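CELL NOTES: GRIPPER RULES, NEW VERSION

Quick one this month, we're short on space and I'm short on time. The handling rules for the gripper cells got rewritten in January and the new sheet is up by every station at Eserville. If yours still has the old one with coffee on it, take it down please.

Main change is bolts. Every fastener on a gripper gets a paint mark after it's torqued, and you check the marks at start of shift. Mark doesn't line up, cell stays off. No "it was fine yesterday." Finger bolts, link bolts, the little screws as well. Geeta Vishwakarma went through the maintenance log for both lines and found 732 entries for the year, and a big chunk of them were just somebody re-tightening something and not writing down which one. So write down which one.

Second, printed fixtures. These are parts now. They get a number, a print date and a drawing, same as anything we'd buy in. Printed a spare on your lunch break? Great, thank you, it still needs a number before it goes anywhere near a robot. Look for cracks at the corners of any cutout and at the mounting holes. Cracked ones go in the red bin, not back on the shelf "for testing". 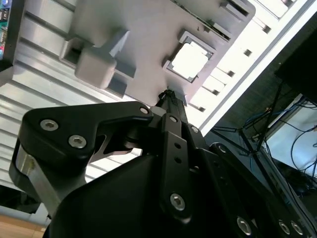
Contact moves. Anything where the gripper touches a fixture on purpose runs at the slow setting the first 9 cycles after a change. Change means new finger, new fixture, new program, or the robot got bumped. Yes, bumped counts. Loukia Athanasiadis asked for 20 and we settled lower, so lets not haggle it down again.

Cables. Tied back and clear of the full reach of the arm, not just the path it's running today. The Agarwal cell passed its check on this the second time round. If you need more clips ask, we have over 1088 of them in the stores cage and I'd love to see the box go down.

Reaching in. Same as always but people keep asking, so: stop the cell, lock it, key in your pocket, then hands. Pause is not stop. A held program can start moving again and the sheet now says so in bold. Two people on the job means 2 locks, one each. This goes for visitors and for the Zasine service guys too, they've been told.

Teaching by hand is the one bit still open. The draft says enabling switch held the whole time and a second person at the e-stop. Some of you think the second person is overkill for a short touch-up. Could be. Until its decided, do it with the second person.

Sign-off sheets go in the Droltora folder, not in my inbox. Comments on the teaching section to Loukia by the end of the month, she's collecting them and will bring the next draft to the line meeting.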